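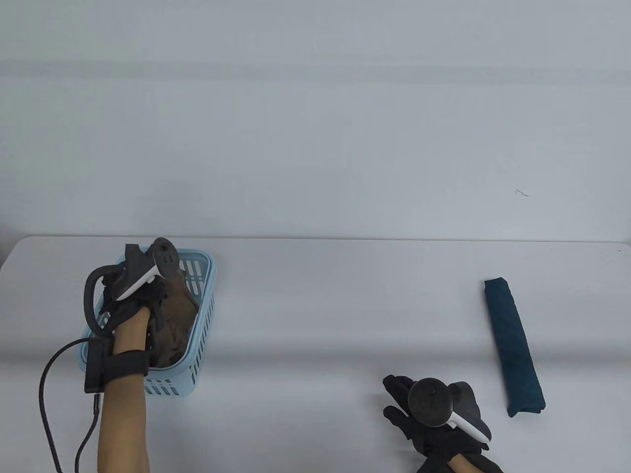

Brown cloth, blue basket.

Search this blog
Search

I'm in my second term of the evening MBA at Kornside, and the thing people complain about most is group rooms. Accounting comes second.

The school has 17 group rooms in the Tokarz building. Until August you signed up on a sheet taped to the door. Now everything goes through Limer, which lets you book 10 days ahead. Full-time students have their class schedules early, so they take the good slots at midnight when the new day opens. Those of us who come from work at 6 p.m. get what's left, usually one of the rooms by the loading dock.

My team has met in the Trorano coffee shop across the street four times this term. It's loud and it closes at nine. We did most of our operations case there, and I think it shows in the grade.
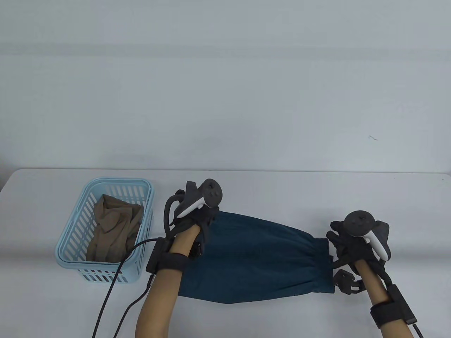 I wrote to the program office and asked for two changes. The first is to hold a few rooms after six for evening students. The second is to release a room if the team hasn't shown up in fifteen minutes. I also asked for somewhere to leave the shared markers and adapters, which now wander from room to room. A light blue plastic basket with slots down the sides would be fine for that, one per floor. The office wrote back that they would look at room use at the end of the term.

I did check one thing myself. I walked the second floor at 7:30 last week and found three rooms dark that Limer showed as taken. I sent that in too. If you're in the evening program, please write to them as well.

2 comments

Kazimiera Borkowska
Same problem when I was there, only with the paper sheets. People wrote fake team names. The fifteen-minute rule would help a lot.

evening_cohort_b
Room 1196 is usually free after eight. The projector doesn't work, but the table is big.

This site uses cookies. By continuing to read you accept their use. OK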